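Rarkbridge Assisted Kitchen Project
Interim progress report to the Clivix Fund
Reporting period: third, ending December
Prepared by: Zyanya Huerta, project lead
Submitted: 27 February 2020

1. Purpose of this section

The grant agreement requires one demonstration to outside visitors before release of the third payment. The demonstration was held at the Rarkbridge test kitchen. This section covers the setup, the task, the results, and the changes planned for the next period. Spending is reported separately in Annex B.

2. Setup

The demonstration used the standard counter station. The fixed items were a household electric steamer with a rotary control and one arm with a two-finger gripper. The arm ran control software release Solís, unchanged since the internal review. The steamer stayed unplugged from the supply during all trials, and no heating was part of the task. Its position was set against the counter edge with a template and checked before each block of trials. 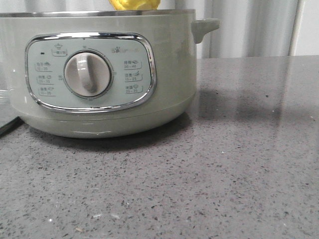 Photo: Rhys Hollis / Rarkbridge test kitchen

The steamer was chosen because its open top is bordered by a metal rim. Rim contact is the main failure mode we have reported to the Fund in earlier periods, and the reviewers asked to see it tested directly. The control knob was outside the scope of the task. A separate work package covers knobs and switches and has not started.

3. Task and trial plan

The task was a single transfer between the counter and the steamer. One ear of corn was used throughout. Trials were run in both directions, with the start position of the corn varied inside a marked zone on the operator's plan. Lighting was left at normal room level, with the curtain closed.

The plan called for 64 trials in two blocks. Visitors were free to choose the start position for any trial in the second block.
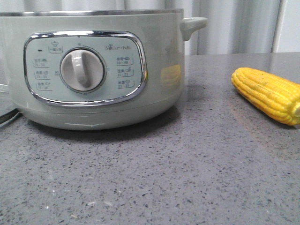
Figure 2. Corn on the counter to the right of the steamer.

Eliseo Magaña operated the station. Carla Akl kept the log. Alvar Lundgren attended for the Fund and received a copy of the log at the close of the session.

4. Results

Of the 64 trials, 60 were completed without operator action. The remaining four were stopped by the operator. Two of these were stops for rim contact on the way in. The other two were failed grasps, in which the fingers closed too near one end and the corn rolled.

The target set in the work plan was 90 percent, and the result is nearly 94 percent. We regard the target as met for this object only. No claim is made for softer or smaller items.

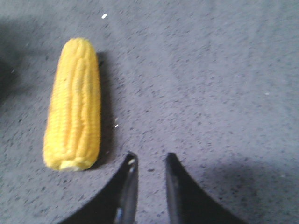 Grasp planning is the part of the system that changed most during the period. The earlier release took its approach point from the fixed view alone, and alignment errors were only found on contact. Release Solís adds a check from the wrist camera before the fingers close. With the open fingers still to one side of the cob and a little below its pale base, the planner has the full length of the corn in view and can correct sideways before descending. Both failed grasps came from this step. The shadow along the right side of the cob is a probable source of error, as the edge finder can read it as part of the object. A fix is in test and will be reported next period.

Cycle time was recorded for all completed trials. The median was 30 seconds from start command to release. The slowest trials were those in which the wrist check asked for a second correction. The work plan sets no target for cycle time, but Mr. Lundgren asked that the figure be included in future reports, and we have added it to the log template.

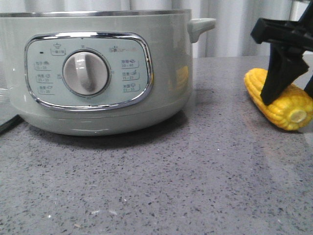 He also asked whether the finger spacing could be fixed in advance to save time. This was tried during the internal review and dropped. A preset opening gave shorter cycles but left too little clearance when the corn was turned away from the expected angle.

5. Issues and actions

5.1 Rim contact. The entry path will be raised. Owner: Magaña.

5.2 Shadow in wrist view. Revised edge finder to be tested on the logged images. Owner: Akl.

5.3 Finger pads. The current pads show wear at the tips. A replacement set is on order from Clistivura. Delivery has slipped once, and a second delay would move the start of the soft-item trials.

5.4 Object range. The Fund is asked to confirm the list of items for the next demonstration, as sent with our last report. No reply has been received.

6. Request

We request release of the third payment on the basis of section 4. The full trial log is attached as Annex C.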